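# mimar-kitchen

Simulated kitchen runs for the Mimar arm we're putting together in the shared workshop. 313 episodes, 6 tasks. I would not train anything serious on this yet, and I'd ask you to read the limits before you clone it.

## What you get

- wrist and room views, rendered
- joint angles and gripper state for each step
- a `success` flag, set by a script (see below)

Episodes stop at 2000 steps whether or not the arm has done anything useful.

The cup tasks use a black cup of milky coffee and a grey saucer. The liquid is a flat surface and should not be trusted to tell you about spilling.

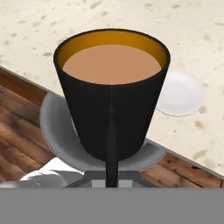
*Wrist view, cup task. Coffee level just under the rim.*

## Limits

The `success` flag checks the final pose and nothing else. A cup dragged to the right spot passes. I've seen claims that a policy tuned on renders like these will move straight over to a home-built arm. Ours has backlash in every joint and a Boersma gearbox that sulks when cold, and none of that is modelled.

Door tasks are worse. Hinge friction is one constant, picked by hand, and I can't defend the value. The Randora config sets it to 900, in units its own notes don't give.

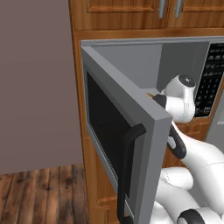

Jellidum replied on the tracker that the hinge constant matters less than I make out, and that randomising it per episode would settle the matter in an evening. Maybe. I'd want to see it open a real door first.

## Not included

Force readings, failed resets, any hardware logs.

## To do

- [ ] randomise hinge friction
- [ ] stricter check for `success`
- [ ] measure backlash on the real elbow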